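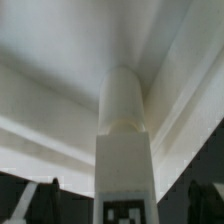 Unit 4: White Surfaces in Interior Rooms
Course handout, Interior Finishing and Maintenance
Prepared by Yurii Hutsuliak, Collivent School of Building Trades
Revised Aug 13, 2021

4.1 Purpose of the unit

This unit deals with rooms in which the ceiling, the walls and the upright parts have all been finished in white. Such rooms are common in offices, training premises and converted flats. They are simple to specify and difficult to keep in good order. Students who complete the unit should be able to survey a white room, record the condition of each surface in the agreed terms, and draw up a plan of cleaning and repainting that a client can follow.

The unit occupies two taught sessions and one practical. Students should have read Unit 3 (Light and Shade) beforehand and should bring their own survey book, a soft pencil and a plain white card.

4.2 White is seldom one colour

A ceiling painted in a single flat white will show several tones at once. In the photograph at the head of this handout the upper left of the ceiling is nearly bluish, while the part near the column is warmer and creamier. A darker band of shadow crosses between the left side and the top of the column. None of this should be written down as a fault. A survey which records every change of tone as a stain will lead the client to pay for work that is not required.

The following procedure is used throughout the course.

1. Stand in the doorway and note where the light enters the room. Record whether lamps are lit.
2. Hold the white card flat against the surface in question, where it can be reached safely.
3. Compare card and surface. If both appear tinted in the same way, the tint belongs to the light.
4. Repeat the comparison at a different hour before writing the word "discoloured" in the survey book.

4.3 Upright parts and changes of shape

Columns, posts and boxed sections require separate entries. Where an upright changes from one shape to another, each part is entered on its own line, and the join between them is given a line to itself. The column illustrated has a smooth, rounded upper part and a squared section beneath, with a thin, pale yellowish band or seam where the two meet.

A yellowish line at a join may have several causes, including aged sealant, adhesive, bare material or a trim supplied in that colour. The cause cannot be settled by eye. The correct entry is "pale yellowish line at join, cause not established", followed by the test proposed. Students lose marks each year for writing "old sealant" with no test to support it.

Flat faces and rounded faces also wear differently. A rounded, slightly glossy surface tends to release dust when wiped with a dry cloth. A matt flat face holds marks more readily, and the small specks and faint smudges on the front of the squared section are typical of what the surveyor should be looking for. Marks of this kind are entered as "light soiling". The term "damage" is kept for chips, cracks and loss of finish.

4.4 Fixed labels and printed markers

Labels, tags and printed markers attached to a surface are recorded and left in place. The black-and-white square marker on the base is an instance. The surveyor notes its position and the condition of its edges. No label is to be peeled back to inspect the finish behind it without the written agreement of the occupier. When repainting is planned, the schedule must state who will remove each label and who will put it back.

4.5 Cleaning

Work begins at the ceiling and proceeds downwards. Dry methods are tried first. A trial patch is cleaned in a corner and left for 12 hours before the remainder is attempted.

For matt white finishes the course uses Tiklow cleaning concentrate, 15 ml to 500 ml of lukewarm water, applied with a cloth that has been well wrung out. Spraying directly on to the surface is not permitted in the workshop. Joins and seams are wiped along their length. Printed markers are dusted with a dry brush only.

4.6 Repainting

Touching in a single patch on a white wall is rarely satisfactory, as the new paint will catch the light differently. The whole face should be painted from one corner to the next. Where a wall meets the ceiling at a corner, the ceiling is completed first and allowed to dry.

Workshop stock is Drerkix matt white for ceilings and Saraç satin for rounded parts. Tins are signed out under stock sheet 1362, and lids are to be cleaned before return.

4.7 Practical assignment

Each student will survey one white room of their own choosing and submit the following:

a completed survey sheet, with separate lines for ceiling, walls, uprights, joins and labels;
a sketch plan showing the direction of light;
a written cleaning and repainting plan of no more than 500 words.

Assignments are due at the end of January and should be handed in at the workshop office. Late work is accepted only by prior arrangement with the tutor.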